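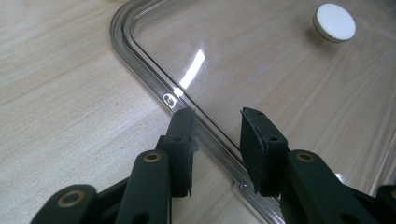 # Tea with the man who hangs the pictures at Skistgate

I'd been to Skistgate four times before I noticed the walls. You go for the Eyvindsson woodcuts, obviously (all those herring boats!), and I'd always been so busy looking at them that I never wondered how they got up there, or why the big storm print has moved from the stairs to the back room. So when I got the chance to talk to Iason Konstantinidis, who has been hanging the place since it was still a net store, I said yes before I'd even looked up the bus times.

He made the tea. I'd brought shortbread, which we finished.

"People think I choose the pictures," he told me. "I don't. I get a list and then I argue with it."

The list is long. The museum owns 526 prints and there's room for a small part of them at any one time, so twice a year the whole lot gets shuffled. Iason starts with the floor. He lays a row out along the skirting board, goes off for a walk round the harbour and comes back to see whether it still looks right.

"If two of them have started a fight while I was out, one goes back in the drawer," he said. I asked what a fight looks like. "Two horizons at different heights. Horrible. You feel seasick and you don't know why."

I have since been home and taken down two seaside pictures in my own hallway.

We got on to height, and he was very firm about that. Most galleries hang too high, he thinks, and he blames tall men. He's rather tall himself. At Skistgate the middle of each picture sits a bit lower than you'd expect, and he said that came from watching school parties tip their heads back and give up after one room.

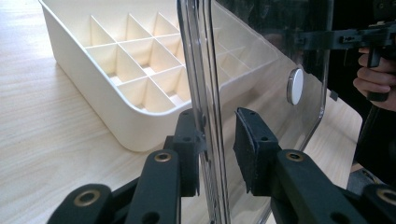

## The Volum loan, and what's next

The biggest job he's had was the summer loan from Volum, the gallery across the water, which arrived in August with no hanging plan at all. "There was a note that said 'you'll know'. I didn't know!" He hung it once, hated it, took every single piece down and began again from the window end. The second go stayed up for the whole run, and 2,170 people came to see it, a record for the building. He still thinks the corner by the fire door was wrong.

These days he's busy with Tulen, the new room upstairs that will show only the trial proofs, the ones Eyvindsson pulled before he was happy with the block. Some have his pencil notes down the side. Iason's favourite says "gull too fat".

"I like them more than the finished ones, but don't print that," he said, and then, after another cup, "No, go on, print it."

I asked whether he looks at the walls when he goes to other museums. He laughed so much he had to put his mug down. His wife won't go round with him any more. She does the rooms at her own pace and meets him in the café, where he has usually got opinions about the menu board being crooked.

Before I left he took me up to see the Tulen room. There was nothing hung yet, only pencil crosses on the wall and a strip of masking tape running the length of it at what I'd call chin height. He stood back, squinted, and moved one end down by a finger's width.

The room opens once the lighting is sorted, and the woodcuts downstairs are staying put until then. My bus was late, so I went back in for another look at the herring boats.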